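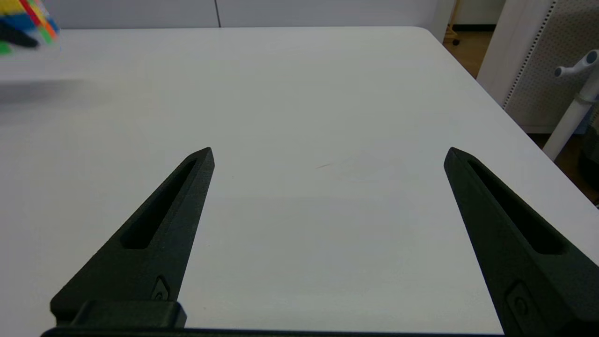

According to one reader of the first draft, we were being unfair to open plans, and anyone who had lived in a small house with the kitchen wall still standing would know what the wall costs. The reader may well be right about the wall. Our complaint is with the evidence, and this section sets out what we think can and cannot be learned from the Worcombe remodels about the claim that taking walls out makes a small house work like a larger one.

4.2 Felt space and used space

The claim comes in two forms. The weaker form says that people describe a house as roomier after the wall between kitchen and living room is removed. We have no quarrel with that. Of the 211 owners who returned our January questionnaire, most used the word "bigger" or something close to it, and they did so without being prompted. The stronger form says that the house then holds more of daily life: more meals eaten together, more homework done downstairs, fewer quarrels over who gets which corner. This is the form that appears in sales material, and it is the one homeowners repeat when they explain why they spent the money.

We found little to support the stronger form. Owners who had removed a wall reported eating together as often as they had before, on their own recall of "before." Recall is a poor instrument. A household that has just paid for a remodel has good reason to remember the old kitchen as worse than it was, and we would expect any error to run in favor of the new plan. Even with that help, the difference in shared meals was too small for us to say anything about it.

Part of the trouble is that a wall is seldom removed alone. In nearly every Worcombe project the same contract also replaced the cabinets, the lighting and the floor, and moved the table. Fukden, the contractor on most of the houses in our sample, sells the work as a package and does not price the wall as a separate item. When an owner says the room is brighter, we cannot tell whether the wall or the fixtures did it. The earlier literature on open plans is not much help here, as it tends to treat the remodel as one event and then credit the result to whichever change the author set out to study.

4.3 Surfaces, corners and the table problem

Two smaller claims deserve the same treatment. The first is that pale, non-glossy surfaces enlarge a room. The second is that rounding the corners of tables and counters (Figure 4) frees up floor that would otherwise be lost to people stepping around them.

Figure 4. White matte tabletop with a rounded corner.

On surfaces, the owners' comments are mixed, and we suspect that they mostly repeat what they were told in the showroom. Several said that a white table "opens up" the room; several others said that it showed every crumb and that they had covered it with a cloth within weeks. If a cloth goes over the table, the surface beneath it can hardly be doing much for the room.

On corners, the arithmetic is against the claim. Rounding off a corner gives back a very small piece of floor, and only at the height of the tabletop. The chair that stands next to it takes far more. A rounded corner may be kinder to a hip or to a small child's forehead, and for a household with toddlers or an older parent that could be reason enough to choose one. It should be sold on those grounds. We could find no case in our sample where a path through the kitchen was blocked by a square corner and cleared by a round one. Where paths were blocked, the usual cause was a table too long for the room, often one brought over from a previous house.

4.4 What the planning software adds

Many of the Worcombe plans were drawn in Lobo, which gives each layout a "livability" score. Fukden includes the score in its proposals, and some owners quoted theirs to us from memory. We asked how the score was worked out and were given a general account: sight lines, daylight, clear floor area and distance between the sink and the stove all enter into it. The weights were not disclosed.

Two things about the score worry us. Sight lines are counted as a benefit with no matching penalty for noise or cooking smells, so that removing a wall can only raise the result. And storage is left out. The wall that comes down has usually carried cabinets on at least one side, and those cabinets have to go somewhere. In the houses that lost them, owners bought freestanding units, most often the Storel tower, and placed these against an outside wall or, in the smaller houses, near the spot where the old wall had been. One owner called hers "the new wall." The Lobo score for that house had been issued before the tower went in and was not revised.

4.5 House size

We had expected the case for open plans to be strongest in the smallest houses, and this is the usual assumption in the trade. Our sample runs from 800 to 2,000 square feet. At the lower end, owners were the most likely to say that the house felt larger and also the most likely to wish they had kept a door. Both answers often came from the same person. Night-shift workers, teenagers and live-in grandparents came up again and again in the written comments, and what these households seemed to want was a room that could be shut. At the upper end there was generally some other room to go to, and the open kitchen drew few complaints.

The sample will not carry this very far. Only 50 of the houses had more than two generations under one roof, and they were not spread evenly by size. We did not interview the people who had moved out, nor the ones who had considered a remodel and dropped the idea, and either group might have changed the picture. A better test would take households that kept the wall but replaced everything else, and follow them for a few years alongside those that took it down. Fukden could supply such a list, and we have asked for it.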